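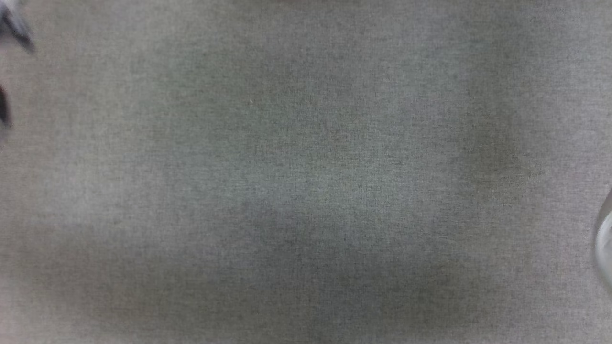 Fig. 1. Superficie de trabajo vista desde arriba: tela gris de trama fina, con sombras desiguales.

Automatización, tema 6. Notas sobre la visita a Larnusis (abril)

La demostración del sistema Kerau duró media hora. Ourania Tzanetos, que la dirigió, habló de 3.047 agarres registrados y de un 91 % de aciertos. Apunten las dos cifras, pero no las citen en el informe sin decir qué falta: no se nos explicó qué cuenta como acierto, ni si un segundo intento suma o resta.

Fíjense en la fig. 1. A la derecha asoma el contorno curvo de algo transparente, parecido a un recipiente, sobre un fondo casi del mismo gris. ¿Cuántos de los agarres eran de objetos así? Pregunté y me remitieron al folleto, que habla de «más de 200 objetos domésticos» y no los desglosa por material.

Para la próxima sesión:
Definan «acierto» de manera que otro laboratorio pueda repetir la medida.
Propongan un ensayo con tres iluminaciones distintas sobre la misma tela.
Lean el apartado de Zervas sobre percepción de transparencias.

Máximo dos páginas.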